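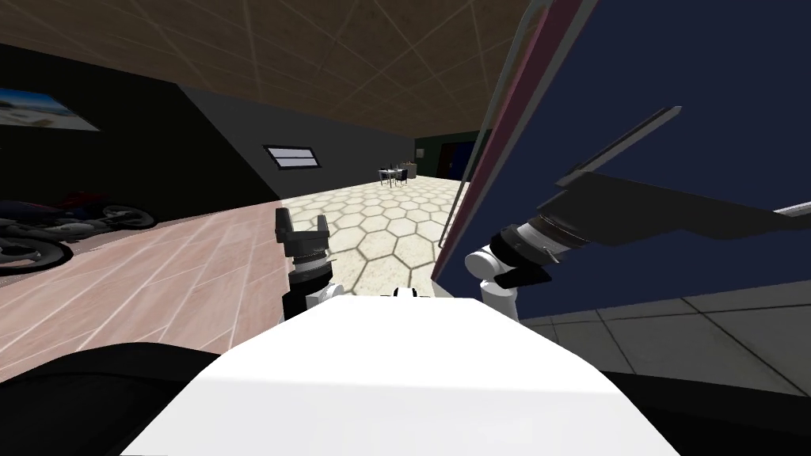
Prukon Home Planning License for the Lanel Two-Arm Robot

Sold and supported by Catacutan Robotics Supply, Russide
Price: $800 per seat, per year
Availability: in stock, license key sent by email
Works with: Lanel two-arm robot, standard and long-reach arms

If you are putting together a budget for a Lanel, or you already have one on order and are wondering what on earth to do with the weeks before the crate shows up, this is the page we would point you to first. The Prukon Home Planning License lets you drive a full simulated Lanel (torso, both arms, both two-finger grippers, the head camera view) through furnished rooms on your own computer, so you can find out what the robot can reach and where it gets stuck before you have spent the big money.

We started carrying it as a small add-on and it has grown into the thing we talk about most on the phone. People call to ask whether a Lanel will fit down their hallway, and an hour later we are all still chatting about door swings and dining chairs. We love those calls, please keep making them! But a seat of the software will answer a good many of the same questions, and you can do it at night in your slippers.

What you get

One named-user seat for twelve months, with updates during that time
The Lanel robot model with both arm lengths
The room library, currently 51 furnished layouts
The room editor, for building your own space from a floor plan
Recording and playback of anything you do in a session
Email and phone help from our Russide office

The robot itself isn't included, and neither is a computer. Hand controllers are sold separately. You can use a keyboard and mouse for looking around and for simple reaching, and plenty of folks do their whole layout study that way, but if you plan to practice real two-arm work you will be much happier with controllers. Budget for a pair from the start if you can.

About the rooms

The layouts are homes, mostly, with a few small offices and a break room. They have rugs and plank floors and tile floors, dining sets, doors, windows, and the sort of large awkward things that people really do keep indoors. Some of the color choices are a little wild, and we have had customers ask if they can tone them down. You can (the editor lets you swap any surface), though we would suggest leaving a few of the loud ones in your rotation if you are collecting practice runs for training, so the robot sees some variety.

Every object in the library has a weight and a surface grip setting. The factory values are sensible for light household goods. For anything heavy or slick that matters to your project, put the real thing on a scale and type in the number. We have seen a customer plan an entire purchase around a serving cart that was set far too light in the software, and it made for an unhappy afternoon once the numbers were corrected. Better in the planning stage than later, of course.

Big flat objects deserve a special word. Panels, table tops, cabinet doors and the like will show you more about reach and clearance in ten minutes than a whole day with cups and boxes. When the gripper is up close against something wide, the camera view fills up fast and you lose sight of where you were headed. Try it from the head view only, then try it with the side view turned on, and you will know pretty quickly whether you want to pay for a wrist camera on the real robot. That option can be added later, but it does mean sending the arm back to us, so it is worth settling early.

Using it to plan a purchase

Most buyers go through it in something like the following order.

Draw your room. Measure the narrow places first: doorways, the gap between the table and the wall, the space in front of the closet. The rest of the room can be sketched in. Don't forget the change in flooring where one room meets another, and enter the height of the threshold if there is one.

Run the same handful of chores with the standard arms and again with the long-reach arms. Long-reach costs more and lifts less, and a surprising number of customers come away deciding they don't need it. If you have high shelves you probably do.

Watch the elbows. The grippers get all the attention, but it is the elbow swinging out that finds the picture hanging in the hall. The playback tool has a clearance view that turns red wherever the robot comes near something, and it is the screen we would print out and bring to your budget meeting.

Keep your recordings. When you send us a request for a quote, attach two or three and we will look through them with you. There is no charge for that and no obligation either, we just find it makes for a better quote.

What to budget for

We get asked for one total figure and we can't give one that would be fair to everybody, but the lines below are the ones to have on your sheet:

Robot, with your choice of arms
Spare gripper fingers (the pads wear, and a spare set saves a lot of waiting)
Controllers, one pair per operator
Planning license, $800 per seat per year
Freight and liftgate delivery
A day of setup and training at your place
Floor work, if your thresholds need ramps

Seats are the line people tend to get wrong. One seat covers one person, on up to 2 computers, so long as only one is running at a time. If you have a lead operator and a backup who will both be practicing, you need two seats. If the backup only wants to watch recordings, the free viewer will do nicely and you can leave the second seat out of the budget.

The license doesn't renew by itself. We send a note a month ahead, and if you let it lapse your rooms and recordings stay readable in the viewer, so nothing is lost while you wait for next year's money to come through. Schools and agencies that close their books in the spring often order in March, and we are glad to hold a quoted price while the paperwork makes its rounds. Just ask.

Computer requirements

A desktop or gaming-type laptop with a separate graphics card
78 GB of free disk space with the full room library installed
Wired internet for the first download, if you have it
A second monitor is nice to have

You can install the rooms a few at a time if the disk is tight. The program runs without an internet connection once the key has been entered. On a slower machine, turn off reflections and shorten the viewing distance before you touch anything else.

A few limits to know about

The simulated robot won't tell you everything. Cables aren't modeled, cloth is only fair, and liquids aren't there at all. Lighting in the rooms is steady and even, so if your own space has a big west window with hard afternoon sun, the real cameras will have a tougher time than the simulated ones. Carpet drag is an estimate. We would treat the reach and clearance results as solid, the lifting results as good once you have entered real weights, and anything to do with towels as a friendly guess.

Timing is another one. A practiced operator will usually be quicker in software than on the floor, so please don't lift your task times straight from a recording into a staffing plan.

Returns and trying before you buy

A key can be returned for a full refund as long as it hasn't been activated. If you would like to try it first, we keep a workstation set up with controllers at the Russide showroom, and you are welcome to sit down with it on a Saturday morning. Bring your floor plan on a thumb drive and we will help you get the walls in. Call ahead so we can save you the chair.

Related items

Prukon Home Planning License, second seat
Lanel hand controllers, pair
Lanel gripper finger pads, replacement set
Lanel wrist camera option
Threshold ramps, low and medium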